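# Messtead block sorting bay – progress report to the Brindale Fund

We're halfway through the grant and I'm really pleased to be writing this one! When we last reported, in November, the bin was still a sketch and a pile of sheet on the floor at Siregar. Now it's in place, clamped down and in use most days.

The big change is the shape. We gave up on the straight-sided box, where blocks ended up jammed in the corners, and went for sloped walls all the way to the floor. The new bin is wider at the rim than we first planned, and it took two tries to get the angles right (the first one was too shallow and blocks just sat on the slope looking at us).

The clamps went on in January. They come off in a minute, so we can lift the whole bin out for a clean without hunting for a wrench. 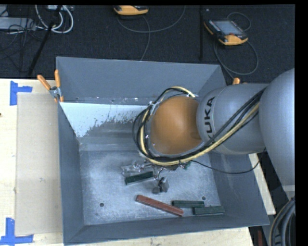
*Page last changed: February 18, 2024*

We've been running with mixed blocks, dark green and reddish-brown, a few at a time. Of the first 60 picks logged in the new bin, 58 went through without anyone reaching in to help. In the old box the best we managed was 50 out of the same number, so that's a lovely jump. Both misses were blocks lying close up against a neighbor, and we'd like to spend more time on those.

Dust is the thing we still need to deal with. The floor of the bin gets a coating of pale powder and the back wall picks up dark marks low down. We wipe it out on Fridays at the moment, and I'd like to try a brush strip along the rim before we spend money on anything bigger.

Spending is on track. The Cesance order for spare blocks came in under the quote – there are 11 left over, which we'll keep for the chipped ones.

Still to do before the final report:

- longer runs with blocks touching or overlapping
- brush strip, fitted and tried for two weeks
- a short write-up of the wall angles, with drawings, for the other Brindale projects

You'd be very welcome to come to Messtead and see it running. Mornings are best.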